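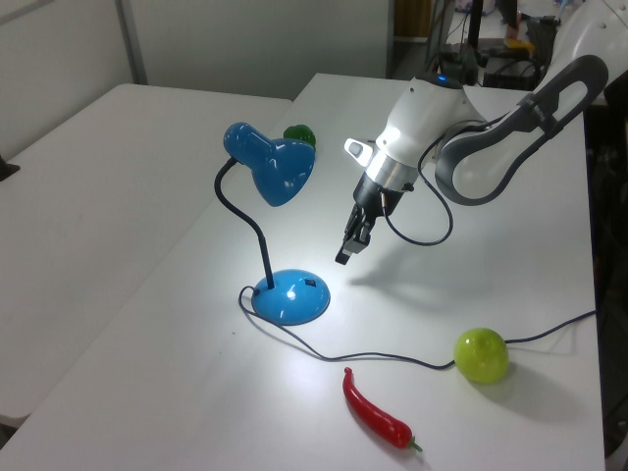

Fig. 1. Desk lamp with a blue bell shade, switched on, with a red chili pepper and a yellow-green ball on a white tabletop.

Drawing from Objects – Week 1 handout
Linell Room, Catterall Building
First session: 30th August

Welcome to the still life half of the course! We start with light, and a small lamp is a wonderful teacher. Look at Fig. 1 for a full minute before you pick up a pencil.

Where does the light go?
The shade tips down and to the right, and the brightest patch lies on the table around the base and in front of it. On a white surface that patch is your lightest light, so leave the paper bare there. Everything else, even the "white" of the rest of the table, gets a little tone. This feels wrong the first time and then it's thrilling – the lamp suddenly glows.

Shiny and bumpy
The domed base is glossy, so its reflections have crisp edges. Draw them as shapes, and don't smudge. The dark green item behind the shade is bumpy and partly hidden. Draw only the part you can see and let the overlap do the work of showing depth.

The cord
Please don't skip the cord! It leaves the back of the base, loops left, then wanders across the table in a long wavy line, behind the pepper and on to the right. I love a line like this. It ties the whole drawing together and leads the eye past each object in turn.

Exercise (45 minutes)
Three thumbnails, five minutes each, using two tones only. Then one larger drawing in soft pencil. Squint often.

For next time
Set up a lamp and two or three things from your kitchen at home, one of them red. Make one page of sketches. Red next to green is our color topic in September, so keep your setup if you can.

Materials: 2B and 6B pencils, kneaded eraser, Dundum sketch pad or similar. Reading: Punance course pack, the chapter on cast shadows.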